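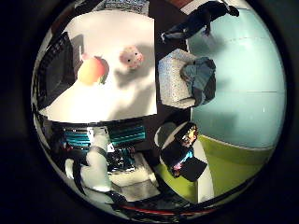

Fruit and a toy pig on a white table.

Summer lunch club returns to Bralholm

The Bralholm lunch club opens again in July, with places for 107 children at the community hall on Melik Street. Last year the kitchen served 602 meals, and Pendo Mfaume expects demand to go up now that the primary school has closed its own summer program.

Lunch is at noon and is free for anyone under 16. Parents can sign up at the library desk or call Mal-soon Sung at extension 515. Please list allergies on the form -- the cooks plan the menu a week ahead and can't change it on the day.

Awasthi Grocers is giving fruit and bread again. Drivers are still needed for the morning pickup, and the shift takes three hours. Anyone with a van should speak to Brijesh Sengar before the end of June.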